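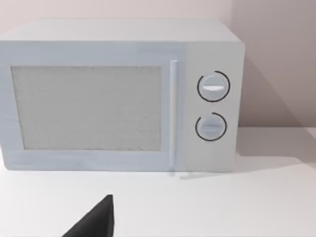
*Le micro-ondes blanc, porte fermée, sur son plan de travail.*

## Nettoyer sa cuisine sans y laisser son dimanche

Ma cuisine a deux états : celui où l'on reçoit, et le vrai. Voici ce que je fais pour passer de l'un à l'autre quand la sonnette menace.

**Le micro-ondes.** Un bol d'eau, un demi-citron pressé puis jeté dedans, une cuillère en bois pour éviter que l'eau ne déborde d'un coup. Chauffez 4 minutes à 600 watts et laissez la porte fermée le temps d'un café. La sauce tomate de l'autre semaine part ensuite à l'éponge, sans négociation. Pour le plateau tournant : évier, liquide vaisselle, et on le remet bien sur son axe, faute de quoi il grince comme une porte de manoir.

**La bouilloire.** Moitié vinaigre blanc, moitié eau froide. On attend une heure, on vide, on rince deux fois. Mon ami Osvaldo Brito n'a rincé qu'une fois et m'a servi un thé dont je me souviens encore.

**Les joints de l'évier.** Bicarbonate, un peu d'eau, vieille brosse à dents. Prévenez le reste de la famille que c'est la *vieille* brosse à dents.

**La planche à découper.** Gros sel, l'autre moitié du citron, on frotte dans le sens du bois. On la sèche debout — à plat, elle gondole, et vos oignons partent en promenade.

**Le four.** Pâte de bicarbonate étalée le soir, raclette en plastique le lendemain. J'ai longtemps acheté des bombes décapantes qui sentaient la piscine municipale ; je n'en achète plus, mais je garde les gants. Évitez les résistances et le joint de porte, qui n'ont rien demandé.

**Le tiroir à couverts.** Videz-le en entier. Vous y trouverez des miettes, un élastique et la clé d'un cadenas disparu. Passez un chiffon humide, séchez, remettez tout sauf la clé. (Vous remettrez la clé aussi, je vous connais.)

Pour la hotte, j'attends octobre. Les filtres trempent une nuit dans l'eau très chaude avec des cristaux de soude, et il me faut au moins ça pour trouver le courage de les décrocher.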